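Jumance Family Program: where we are in year one
May 21, 2023

Hi Lahcen,

You asked for something shorter than the last report and with fewer tables, so I'm writing it the way I'd tell it to you over coffee. The grant was for friendship and bullying work with middle school kids and their parents in Idley, and we've now got all four groups going (two for students, two for parents).

First the numbers, and then I'll get to the parts I care about more. We have 36 students signed up and 19 parents. The student side is full. The parent side isn't, and I had promised you it would be by May. Parents sign up, come once, and then work shifts change or a younger kid gets sick. We moved one of the parent groups to a later start and that brought a few people back, so I'm going to try it with the other one too.

The girls' group has been the big surprise for me! I went in expecting name-calling and mean posts, and we do hear about those, but what they want to talk about is being left out. The lunch table that fills up right before you get there. The group chat that goes quiet and then you find out there's a second one. One seventh grader told us she'd rather be yelled at, and half the room nodded. So I threw out two of the sessions from the Shawky workbook and we wrote our own on leaving people out – how it starts, what it feels like to go along with it, and what you could say to the girl who's running things. The workbook is fine for younger kids but ours thought it was babyish and told us so.

The boys' group is slower. They joke a lot and then one of them says something serious on the way out the door. I've started ending ten minutes early and just hanging around while they get their coats, and I get more out of that than the whole hour before it.

On schools: Stolasis Middle has given us a counselor contact and a room to see families in. The other school hasn't signed the agreement yet. I've called, I've emailed, I'll keep at it.

Money is simple. We're under on printing and over on snacks and child care during the parent groups. I'd like to move what's left of the printing line over to child care for the fall, if you're okay with that. Child care is the one thing parents keep bringing up with me.

Still to do before summer: the end-of-year survey with the kids, one joint evening for parents and students together, and finding a second leader for the girls' group so it doesn't all hang on me.
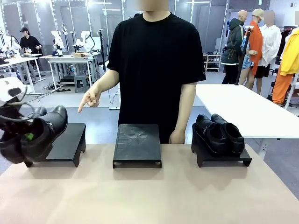
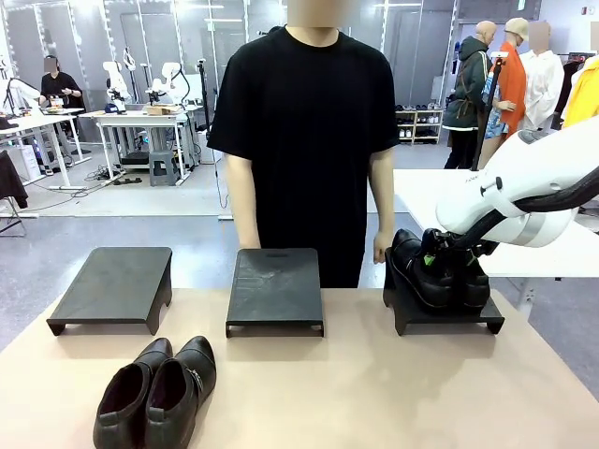 Reply from Lahcen Gaber: Yes to moving the printing money, go ahead. Could you send me the two sessions you wrote on being left out? I'd like to read them before the joint evening, and please put me down for that too.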